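Trenska (robot arm)

Trenska is a bin-picking robot arm built and maintained by members of Beyene, a shared workshop in Zollstead. It was begun by Geetha Bangera, a bookbinder, who wanted a machine that would take mixed objects out of a container and put them somewhere else. The workshop already had several people who could do this, but they expected tea.

The machine is best known among hobby builders for its long build diary, which runs to 147 entries and devotes 12 of them to a single cable. It has never been sold as a product, although a kit was once announced.

Name

The name was taken from a label on the crate in which the first motors arrived. Bangera assumed it was the maker. A later diary entry establishes that it was the surname of the previous addressee, who had moved. By then the name had been painted on a cupboard door and it was kept.

Earlier drawings call the machine "Arm 2". No Arm 1 is recorded. Members who were present at the time give differing accounts, one of which involves a window.

Background

Beyene occupies the ground floor of a former seed merchant's in Zollstead. Before the arm was begun, its members mostly made furniture, repaired bicycles and disagreed about the extractor fan. Bangera joined to use the guillotine and stayed after the guillotine broke.

Her first proposal, pinned to the noticeboard, asked for bench space "until April". It did not say which April, and this omission has been relied upon ever since. The proposal described an arm that would sort the contents of the workshop's odds-and-ends drawers, which had been filling steadily for years and contained, by general agreement, everything except the thing being looked for.

The drawers were abandoned as a target early on. Screws proved too small, string proved too much like string, and one drawer could not be opened. The project turned instead to picking larger household objects out of a bin, on the understanding that it would return to the drawers later. It has not returned to the drawers.

Design

Arm and gripper

The arm is mounted beside the bench and reaches into the bin from one side. It was bought second-hand and in poor health. Most of the first winter went on persuading its joints to agree about where zero was. The shoulder gave way first and the wrist held out until spring.

The gripper has been rebuilt many times. The first version used soft pads cut from a yoga mat and could hold anything provided it was a yoga mat. Later versions had metal fingers, which were more precise and far more frightening. The diary gives the greatest space to the question of how hard the fingers should close, a matter on which Bangera changed her mind five times and her deputy, a retired piano tuner, not at all.

Bin

Picking from a flat table was tried and dropped within a month. Objects could be nudged off the edge, and were, and the floor at Beyene is the sort of floor from which things do not come back. A bin solved this and brought its own difficulties. Anything resting against a wall is hard to get hold of from that side, and anything in a corner is harder still.
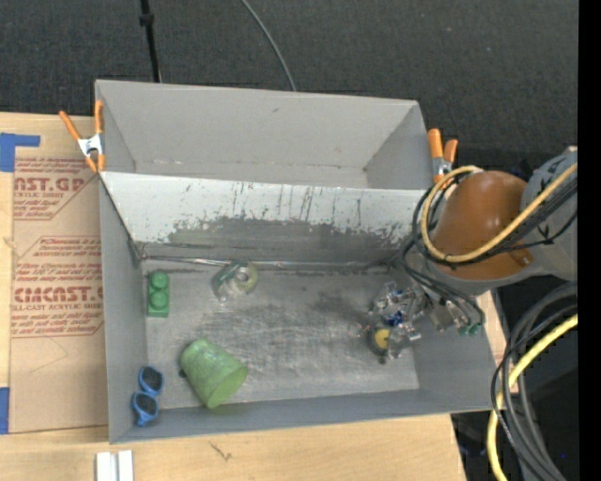
The choice of test objects was the subject of a long correspondence on the noticeboard. Bangera wanted shapes that differed as much as possible, and asked members to bring in things from home that they would not miss. Several brought things that other people in their households turned out to miss a good deal. A rule was introduced requiring donors to sign for their own donations.

Round objects roll when touched, which the early software took as a sign of success. Shiny and see-through objects gave the most trouble, as the camera tended to report them as holes, or as whatever lay behind them. Sunglasses combined several of these problems and are described in the diary as "the examination". Toy bricks were considered easy, and were used on open evenings.

Scratches on the bin floor caused a period of confusion in which the software attempted to pick them up. It was very persistent about one near the front. The fault was put right by teaching the program what a worn bin looked like, a process that had to be repeated whenever the bin became more worn.

Cables

Cable routing takes up a larger share of the diary than any other subject. Cables on a moving arm must be long enough to reach every position and short enough not to catch on anything, and no length has been found that does both. The workshop's approach has been to leave a generous loop and watch it closely.

The 12 entries already mentioned concern a cable that worked perfectly except when the arm turned fully to the left. It was replaced, re-routed, tied, untied, replaced with the original and finally cured by not turning the arm fully to the left. This restriction is still in the software, under a comment reading "do not ask".

Software

The control program is called Hotum. It was written by several people in succession, each of whom began by removing what the last had done. It looks at the bin, chooses a place to grip, sends the arm there, closes the fingers and then checks whether anything has been caught. The last step was added late. Before it existed, the arm would carry nothing across the bench with great care and set it down.

Hotum picks its target by giving each possible grip a score. Members hoping to understand the scores have found them sensible one at a time and baffling as a group. A known habit, never fully removed, is for the program to favour an object it has just dropped. Bangera considered this a fault. The piano tuner considered it character, and the setting that controls it is named after him in the code, in a way he has asked to have changed.

Trials

The main trial was held over several weeks and ended on 7 January 2018. It consisted of 800 attempted picks, each marked as a success or a failure by whoever was on the stool. The arm succeeded in 584 of them. Bangera's report gives this as 73 per cent and adds that the figure would have been higher without the sunglasses.

The marking was later disputed. A pick counted as a success if the object left the bin, and it was pointed out that this included objects which had left the bin at speed. A second member went through the log and proposed a stricter reading, under which the arm did rather worse. The original figure is the one painted on the cupboard door.

No second trial on this scale has been held. Finding people to sit on the stool was the chief obstacle, followed by the stool.

Kit

Plans for a kit were announced in the workshop's newsletter shortly after the trial. It was to contain the gripper parts, a printed guide and a copy of Hotum, with the buyer supplying the arm. Critics noted that this left the buyer supplying most of the robot.

The printed guide was finished, and Bangera bound it herself in quarter cloth. It is generally held to be the best-made part of the whole project. The gripper parts were cut, found to be mirror images of the correct ones, and put in the drawers.

Reception and influence

Opinion within Beyene has been mixed. Furniture makers objected to the loss of the long bench, and for a time a line was drawn on the floor to mark the limit of the arm's territory. The line has since moved. Cyclists were more welcoming, chiefly on account of the air compressor, which arrived with the arm and was soon borrowed.

Outside Zollstead the diary found a modest readership among people building similar machines at home. Its section on worn bin floors is often passed around, as is the entry in which Bangera, after a full evening's work, discovers that the emergency stop has been pressed throughout. Readers have praised the diary for recording failures at length. She has replied that there was little else to record until the second year.

Current state

Trenska remains in use. Sessions are held in the evening, when the bandsaw is off, and visitors may watch from the far side of the line. The diary is still kept, though entries have grown shorter, and the most recent reads in full: "Left turn attempted. See entry on cables."

See also

Beyene (workshop)
Hotum (software)
Zollstead Seed Warehouse
Extractor fan dispute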